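Sim and Twin Setup > Looking after one cell > Kitchen cell keeps dropping its grasp targets after reset

norken_kavitha
Joined: November
Hi all, long time reader, I mostly lurk in the gripper section. I look after one simulated kitchen cell for a small team at Akolwood. One arm, one counter, a fridge to open and a bunch of junk to pick up and put away. It's the Thevar kitchen layout with our own objects dropped in. It runs overnight, and every so often I come in and the log says the arm spent hours reaching for things it couldn't grasp. No crash, no error, it just goes to the spot and closes on nothing.

I reset the cell after every 30 episodes. Objects are supposed to go back to their start poses, fridge door goes back to closed, arm goes home. Last night's run was 144 episodes and the trouble began after the second reset, same as last time. So I don't think it's random!

What I've tried so far:
cleared the scene cache
turned the physics step down (slower, no change)
re-imported the bin, which I was sure was the problem because the arm misses the bin more than anything else

Fridge side of the cell, with the blue bin on the floor to the right of it:

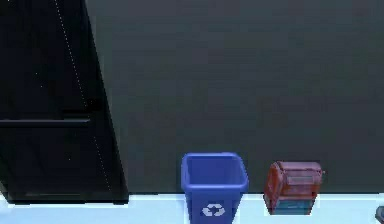 Venkatesh Rao thinks the bin is innocent and I should be looking at the floor. He had a cell where the floor's collision surface sat a hair lower than the floor you see, so everything settled a bit after each reset and the saved poses drifted. I checked and ours are at the same height, at least in the editor. I haven't checked at run time, so maybe I owe him that one.

Anyway, ideas welcome. I'd rather not rebuild the whole thing from scratch.

lobo_k
Do you save the start poses once, or do you save them again at each reset? I ask because the Kindley reset script (if that's the one you're on) has a flag for it, and the default is to save again. So if anything has moved when the reset fires, the moved pose becomes the new start pose. You'd never get an error.

norken_kavitha
It's the Kindley one, yes. I didn't know about the flag. Looking now.

norken_kavitha
OK it was on. I've turned it off and started a short run. But would that make the arm close on nothing? If the pose is saved wrong, the object is wrong too, so the arm should still go to where the object is.

lobo_k
Depends where your grasp points live. If they hang off the object they move with it. If somebody typed them in as world positions, they stay put while the object wanders off.

subbu_kurian
I'm going to disagree with most of this. The flag is worth turning off, sure, but I've run that script for two years with it on and never lost a grasp. My money's on the arm base. Check that home is really home after the reset. On mine joint 6 came back a little off every time and it looked exactly like bad object poses. I wasted a week on objects.

lobo_k
If it was the base she'd be missing everything by the same amount. She says the bin is the worst.

subbu_kurian
The bin is the longest reach, isn't it? A small error at the base is a big one out at the end. That fits fine with what I said.

norken_kavitha
It is the longest reach, yeah. Ugh – now I believe both of you.

So I went through the counter objects one at a time. The small stuff is the worst to keep tidy, there's a lot of it and everybody on the team adds their favorite thing. The syringe gives me the most grief because it's so thin, and the fingers go right over it if the height is even slightly off. The mug almost never fails. The coconut I could do without, it rolls if you breathe on it, but Kamala likes it for testing wide grasps so it stays.
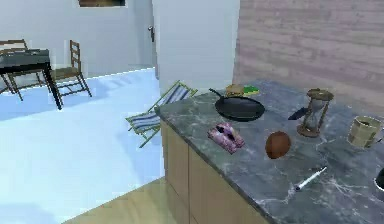
Counter side of the cell, pan and hourglass toward the back, syringe in front.

kkaimal
Yes I do like it, and it's staying! Can I suggest something boring? Before you change anything else, write every pose to a file right after reset and again just before the next one, joints included. Then compare. You'll know in one go whether it's the objects or the arm, and you two can stop arguing.

subbu_kurian
I wasn't arguing, I was right.

norken_kavitha
Did what Kamala said. Short run, flag off, two resets. Object poses match at both resets now. Joint 6 does come back off, by a tiny bit, both times. So there's something in what Subbarao said too. I also found grasp points for the bin and the syringe typed in as world positions, which were probably me, before I knew better.

lobo_k
Ha. Move those onto the objects first, then fix the joint. If you do it the other way around you won't know which one helped.

subbu_kurian
I'd do the joint first. Add a settle wait after the home move and read the joints again before you let the next episode start. Mine needed 30 steps.

norken_kavitha
Going with the grasp points first, they're quick. I'll put the wait in tomorrow and leave it running overnight, then post the pose files here.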